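Flomow opens remote-control training room for two-handed robots in Pelport

Flomow has started teaching its two-handed robots to serve drinks by remote control at a new room in Pelport, the company said in May. Operators wear a headset and a pair of sensing gloves, and the robot copies their hand and finger positions while its cameras and joint sensors record.

The first task set covers beverage dispensers of the kind found on hotel breakfast counters. An operator picks up a glass, places it under the spout, works the tap and sets the glass down at a marked point. Each completed run is stored as one demonstration. Flomow has recorded 279 so far and plans to train its first control policy on that set before adding new tasks.

Anderson Moura, who runs the room, said glassware was chosen because it exposes faults in grip control early. A ribbed glass gives the fingertips more to hold than a smooth one, but it also scatters light, and the depth estimate near the rim becomes less reliable. Operators are told to approach from the side and close the thumb last.

Sessions are limited to 25 minutes. Past that point, Moura said, operators begin to correct late and the recordings show small reversals at the wrist that the policy then learns as part of the motion. Runs with a dropped glass are kept in a separate folder and labeled by the step at which the grip failed. They are not used in the first round of training.

The hand mapping was written by Valquíria Peixoto, an engineer at Leiva, which supplies the glove software. Human and robot thumbs do not rotate about the same axis, so a direct copy of joint angles leaves the robot's thumb short of the object. Her version matches fingertip positions first and solves for the joints afterward - a slower calculation, but one that still runs inside the 20-millisecond control cycle.

Operators also have to learn where to put the hand they are not using. Early recordings had the idle hand drifting in front of the head camera and hiding the spout. The current instruction is to keep it open, palm down and to one side, at a height that clears the table.

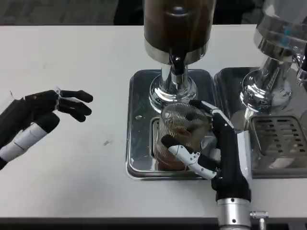
Does an operator need to have worked with robots before? Flomow says prior experience is optional, and that new operators complete three practice sessions before their runs are added to the training set.

The dispenser work will continue at Pelport through the summer. A second room is being fitted out in Flestuldale, where operators will control robots at the Pelport site over a network link. Peixoto said the main open issue there is delay - the gloves give no sense of touch, and an operator who sees contact late tends to squeeze too hard. Leiva is testing a local force limit that would act on the robot itself, independent of the link.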